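The Divo Drain Tray
Item 2162

If you have ever lifted a bar of soap and found the underside gone to jelly, you already know why we carry this little tray, and why we have kept it on the shelf through so many changes to the rest of the bath and sink range. It's small and white, and it takes up hardly any room beside a faucet. The rim is raised all the way around, the corners are rounded so they wipe clean easily, and there's a small tab at each short end for picking it up (handy when your fingers are slippery!).

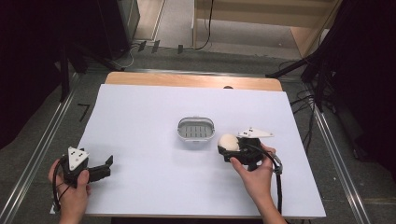 Pilurex Home Goods, Kitchen and Bath Department

The small white plastic tray has a gray grate for a floor, with parallel slots running side to side. Whatever you set down rests up on the slats and the drips go through. Most folks buy it for soap, of course, but we hear from plenty of customers who keep one by the kitchen sink for a scrubber, and one very nice lady in October ordered 2 more for her potting bench, where she stands her seed plugs after watering.

Care couldn't be simpler. Rinse it under warm water, run an old toothbrush along the slots now and then, and let it air dry. Please keep it out of the dishwasher, as the heat can warp the rim over time.

The Divo comes in white with the gray grate only. We did try a blue one under the Rarnier name a while back, and we may bring it back if enough of you write in. Singles ship in a plain paper sleeve, and shops can order by the carton of 205.

Questions about cartons or replacement grates go to Hermenegildo Orozco at the Guerra warehouse counter, who will be glad to help you.

Page updated March 16, 2024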